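Mitament Home Evenings
Speaker notes: Setting a small table
Lamai Rojanasak, January 2025

Slide 1. Start with the place setting. Most people begin with the plates. I begin with the mat, because it tells you how much room one person gets. Round mats need more space between seats than people expect.

Slide 2. One mat, one bowl, one cup. A woven mat on light wood stays quiet, so a small blue cup can carry the color. Bowl a little left of center, cup up and to the right.
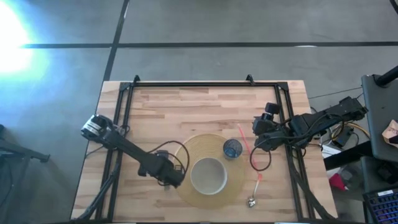
Dexter Cabanatuan says he puts the cup on the left at home, and that his kids knock it over less that way. Fair point – go with the hand that reaches for it.

Slide 3. Straws. Lay them beside the mat until the drinks are poured. Mention the 2,000 we bought for the July supper at Trollard and how many are still in my closet.

Slide 4. Surfaces. Pale wood hides crumbs. Glossy black shows everything near it, so clear the clutter before you wipe.
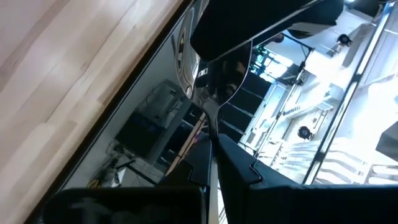
Does a wood table need a cloth under the mats? Leave it bare for everyday meals and use a cloth for long dinners.

Pause for questions. Hand out the sheet.

Comments (2)
Pim: Where do spoons go?
Lamai: Right of the bowl.

Related
Folding napkins without an iron
Storing woven mats flat

This site uses cookies. Accept / Settings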